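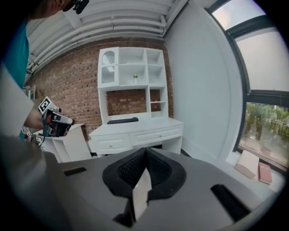 ## Keeping Time Between Two Hands

At the Dorkirwood laboratory, the software group led by Mwanahawa Langat has spent the past year on a problem that most visitors never notice. When a task is recorded with handheld grippers, each tool keeps its own clock and its own idea of where it is in the room. Before a control policy can learn from the recording, those separate accounts must be made to agree.

The group's answer is a planning and alignment package named Sellach, released to partner laboratories in March. It estimates the path of each gripper from its wide-angle video, then places both paths in one shared map. Square black-and-white markers, such as those on the gripper held beside the white desk, give the software a second source of position whenever one tool comes into view of the other.

Furnished rooms are useful for this work. A brick wall offers thousands of small corners for the tracker to follow, while a plain white wall offers very few. A large window presents a different difficulty: as the camera turns toward the sky, exposure changes and features found a moment earlier may be lost. Sellach keeps 11 recent views in memory and compares each new one against all of them before it accepts a position.

Kimutai Kashindye, who maintains the timing code, regards the clocks as the harder part. "A delay of two frames looks harmless on a plot," he said. "In a handover it puts the fingers in the wrong place." His module matches the motion of the tools against their inertial readings and rejects any session in which three successive checks fail.

The rejected sessions are not discarded. They pass to Afridi, the laboratory's review tool, where an operator may trim the recording or mark it for repeat – a step Ms. Langat has declined to automate. Work now turns to Pranddale, a planner that will draw on the aligned paths to choose which arm should reach first. Its interface remains under review, and the group has set no release date.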